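I had a bat in my attic for 9 days last winter, and I've been arguing about it with people ever since. My brother-in-law wanted it gassed. A neighbor over on Ullard Road offered me a tennis racket. I wanted it out of the house too, believe me, but I think we've gotten way too quick to reach for the racket.

We build on their land and then act shocked when something furry moves into the insulation! Here in Bistance the new subdivision took out the old barns along Pap Creek, and those barns were full of bats. Where did we think they'd go?

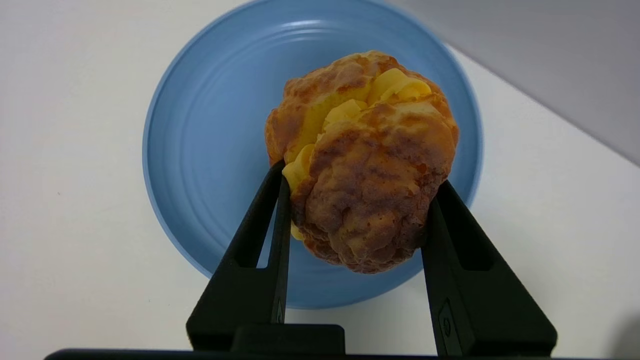 A cream puff with plenty of custard.

So I called around. One outfit quoted me $2000 to "treat" the attic and got pretty vague when I asked what that meant. The wildlife folks at Nanduvus sent two people who looked the place over, found four gaps under the eaves and told me to wait until the weather warmed up before sealing anything. I waited. I slept with a towel stuffed under the attic door - not my proudest stretch - and I was fine.

I'd like the county to put some money toward this kind of help, the same way it pays to pick up stray dogs. Plenty of people around here can't afford a proper removal, so they buy poison at the hardware store and hope for the best. That's bad for the animals and it's bad for whoever's cat gets into it. The county budget meeting is in February, and I plan to go and be a pest about it.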